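Selum Project, Final Report
Tülin Akbulut
July 21, 2022

## 1. Goal

The goal was to collect enough teleoperated examples to train a policy for one task, picking up a soft block from the floor and handing it to a person. Last year's group used scripted motions and got a policy that failed whenever the block was turned more than a little. I wanted examples from people, with all the variety that brings.

## 2. Method

Each episode starts with the robot standing and both arms down. The operator drives the arm, closes the hand, lifts, and releases the block to a helper. Joint angles, hand commands and head camera video are saved together by a logging tool I wrote called Bodberg. An episode is thrown out if the clocks drift apart or the operator stops partway.

There were 12 operators. Each one got a practice period before anything was saved. Labels were added afterward by hand: success, drop, or miss.

## 3. Data

We recorded 2,583 episodes and kept 2,170. Most of the rejected ones came from the first two weeks, when Bodberg lost video packets without giving a warning. I fixed this by writing to the local disk first and copying to the server at night.

## 4. Problems with the head view

Operators stood wherever they liked at first, and that turned out to matter for training. An early policy seemed to use the helper's position as a cue for when to open the hand. I went back through the head video and tagged every episode where a person was in view. In views like the one below, the robot's dark fingers are in the middle, but there is also a leg in jeans and a white sneaker on the left, and two thin cables on the floor. I trained once with these areas masked and once without. The masked version did better when the helper stood somewhere new.

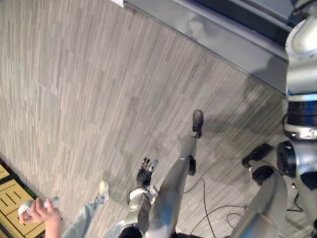 Floor color was the other thing I checked. All of the Selum episodes were recorded in one room, so the policy has seen very little variety in the background. The planks are several shades of gray, and a dark hand over the darker ones has less contrast than I would like. I added random brightness and color changes during training, and success on the test set went up to 86 percent.

## 5. Next steps

Record in the Pendonwood room, which has carpet. Add a second block size. Move the person tags into Bodberg so they can be set during recording.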